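The sergeant who would rather talk about bicycles

Wilmer Villanueva makes coffee the slow way, in a dented pot, and he will not begin an interview until everybody in the room has a cup of it. He retired from the Prendska police in November after a career spent mostly at the front desk and latterly in crime prevention, and he had agreed to talk to me about the bicycle thefts that kept the town so cross for the better part of two summers. First, though, there was the coffee, and his wife Socorro wanted to know whether I had eaten.

"People think a stolen bike is a small thing," he said, once we had finally settled. "Well, it is small if you have a car. If you clean offices out at Flastley and your shift starts before the first bus, then it's your wages, isn't it?"

At the worst point, he told me, the station had 517 bicycles on its missing list, in a town where you can walk from one end to the other before your ice cream melts. Most had been taken from outside the railway station and the market hall. A good many owners never bothered to report theirs at all, and Villanueva still finds that the hardest part to talk about.

"They'd say to me, what's the point, Wilmer? And I'd known some of them since they were at school, so that stung a bit, I don't mind telling you."

What changed matters, in his telling, was a complaint from Rosaura Betancur, who runs the repair shop on Godoy Street. She had noticed that frames were coming in to her freshly painted, and rather badly painted at that, with the numbers filed down underneath. She began writing down what she saw in a school exercise book, and she brought the book to the front desk.

"I was annoyed, to be truthful," Betancur told me when I rang her that evening. "I'd been in before and got a leaflet. Wilmer sat down and read every page while I stood there. Then he asked if he could borrow a pen."
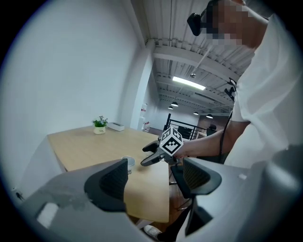
The lock-up at Flastley

The exercise book led, by way of several weeks of patient and (he admits) very dull watching, to a row of garages on the Flastley road. Officers went in early one morning and found 72 bicycles stacked behind a false wall, along with paint, files and a box of cut locks. Two men were later convicted of handling stolen goods.

Villanueva was not there for the door going in, as it happens. He was at the dentist, and Socorro, who had been listening from the kitchen all this while, called through that he had sulked about it for a month.

"A week," he said.

Finding the owners took far longer than finding the bicycles. His colleague Maribel Lozano drew up a register, which the town now calls Vukance, after the old lane where the first marking stall was held, and it has 1425 bicycles on it. Not everyone has been pleased. Jaime Serrano, who lost a touring bike he had built up himself over many winters, says the police should have acted a year sooner.

"He's right," Villanueva said, when I put this to him. "I've told him he's right. He still won't let me buy him a drink."

He goes along to the marking stall most months, and he has been asked to speak to the new recruits in the spring, though he hasn't decided what to say to them. He poured out what was left in the pot and asked whether I had cycled over. I had, and he came down to the gate to have a look at my lock, and didn't think much of it.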